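Larex Drummond

The Larex Drummond is a compact van-based people carrier, five or seven seats, sold mostly to families and small taxi firms. Built by Larex at its Wimis plant. It sits below the bigger Larex vans and shares a floor, doors and most of the front end with the Drummond Cargo, the panel van version. Not to be confused with the Drillier, an older three-door car from the same maker, which lent it an engine and little else.

Contents
Background
Design
Interior
Engines and gearboxes
Driving
Equipment
Running costs
Taxi version
Faults and recalls
Reception
See also

Background

Larex had no small seven seater before the Drummond. The old Drillier estate could be had with a pair of folding child seats in the boot, rear facing, but these were dropped early on and few were ordered. Dealers kept asking for something with proper third row seats and sliding doors. The van was being redrawn anyway so the two jobs were put together under one project head, Erdal Uçar, who had come over from the seating department.

First cars reached dealers in April. Five seaters only to start with, the seven seater followed once the rear seat belts had been moved. Early brochures show the seven seater with a roof box and bars, these were never standard.

Design

Tall, upright, short bonnet. The sides are nearly flat which helps with space but makes it look like the van it is. Painted bumpers on the dearer models, plain grey on the base one. Sliding doors both sides, except on the cheapest five seater, where the driver's side has a fixed panel and window.

Tailgate is a single large top-hinged door. Heavy, and needs a lot of room behind to open. Twin rear doors, side hinged, were an option and are worth looking for if the car will be parked nose out against a wall. The glass does not open separately on either type.

A light facelift changed the grille, lamps and door mirrors. The mirrors on later cars are bigger and fold by hand on all but the top model.

Interior

Middle row is a bench split one third to two thirds. It folds and tips forward but doesn't slide. Third row is two single seats, each of which comes out altogether. They weigh 11 kg apiece according to the handbook, and lift out by a strap at the base. No place to stow them in the car once out, so they have to be left at home.

Head room good in all rows. Leg room in the back row is fine for children, tight for adults on anything but a short trip. Feet end up high because the floor steps up over the fuel tank. With all seven seats up there is space for a few shopping bags stood on end and not much else. With the back seats out the load space is very big and square, low lip, no awkward corners.

Dashboard is hard plastic, lifted straight from the van. Hard wearing though. Large open shelf above the windscreen, deep door bins, a lidded box between the front seats on most models. The shelf rattles if anything metal is kept on it.

Isofix points on the two outer middle row seats. None in the third row. A third child seat in the centre can be fitted with the belt, but only narrow ones will go.

Engines and gearboxes

Two petrols, one diesel. The smaller petrol is the three-cylinder from the Drillier and struggles with a full load, particularly on motorway hills. The larger petrol is smoother and has enough pull for most jobs. The diesel is the pick for anyone doing long distances, noisy from cold but settles down.

Five-speed manual on the small petrol, six-speed on the other two. An automatic was offered with the diesel only. Slow to change at junctions, otherwise easy to live with. Towing limit for the diesel manual is some 1,000 kg braked, less for the automatic. The small petrol is not rated for towing at all and a towbar should not be fitted to it.

Driving

Better than the looks suggest. Steering is light in town and the turning circle is small for the length. View out to the front and sides is very good, poor to the rear with three headrests up and worse with the twin doors, where the centre pillar hides a following motorbike. Rear sensors were an extra untill the facelift.

Ride is firm when empty, improves with people on board. Body leans in bends but grip is decent. Wind noise from the mirrors above motorway speeds is the most common complaint, along with boom from the load area when the third row is out. A thick boot mat helps a bit.

Equipment

Base: electric front windows, radio, central locking, steel wheels.
Mid: air conditioning, both sliding doors, roof rails, height adjust for driver's seat.
Top: alloy wheels, climate control, parking sensors, tray tables on front seat backs, tinted rear glass.

Seven seats were an option on mid and standard on top. Never available on base. Some used ones are advertised as base seven seaters, these will be mid models with the badges missing, or have had seats added afterwards. Check the belts and floor mounts on any such car.

Running costs

Servicing is cheap, parts are shared with the van and easy to get. Tyres are a van-rated size on the diesel and cost a little more than the ordinary car size. Insurance is low to middling. Fuel use depends a lot on load, as the boxy shape doesn't help at speed. The timing belt on the diesel is due at 10 years whatever the mileage, and is often forgotton on cars that do few miles.

Taxi version

Sold as the Drummond Cab. Same body, wipe-clean seats, rubber floor, extra grab handles and a swing-out step at the nearside sliding door. A rear ramp version for wheelchair users was done by an outside converter. This has a lowered floor and four seats plus the chair space. 3,378 Cabs were built in all, including ramp cars.

Faults and recalls

Sliding door rollers wear and the door drops, hard to shut. Cheap to fix if caught early. Rear wiper motor lets in water. Handbrake cable stretches on early cars. One recall, for the third row seat latches, which could look shut without being fully home. Notice dated 11 February 2020. The repair is a new latch with a red marker that shows when the seat isn't locked down.

Reception

Mostly fair. Reviewers liked the space and price, were less keen on the trim and the small petrol engine. Removable seats split opinion, some wanted them to fold into the floor as on dearer rivals. Larex said at launch that a folding seat would have raised the load floor and cost a good deal more. Used prices have held up, chiefly for diesel seven seaters with twin rear doors.

See also

Larex Drillier
Larex Drummond Cargo
Wimis plant

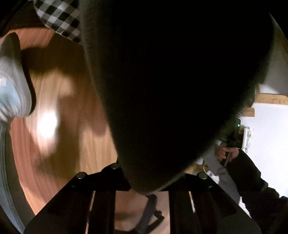
List of Larex vehicles
Compact people carriers
Van-based cars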